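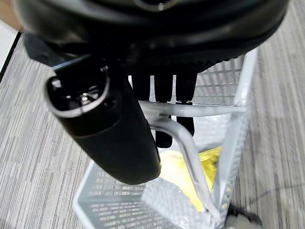 Wrist view, basket handle between thumb and fingers.

Clandomer Grasp Planner 2
Reading time: 2 min

Clandomer plans grasps for multi-finger hands on things with handles. Handles are rude objects. They're thin and shiny, and on baskets like this one there are two bars where your depth map would prefer one.

The planner fits a curve to each bar, picks one side for the thumb and the other for the fingers, and sends joint targets to your controller. Whatever is crumpled up inside the basket gets labeled "contents" and left alone. We tried classifying contents in December. It went the way laundry goes.

Runs next to the Trerel driver. Plans are capped at 300 ms; past that it gives up and says so in the log, in a full sentence. Error 2059 means you mounted the camera upside down.

Comments

Osvaldo Lins: Does it handle glossy plastic? Ours reads as a hole in the floor.

Edivaldo Nogueira: Turn on highlight masking, Osvaldo. Also, I got 2059. No further questions.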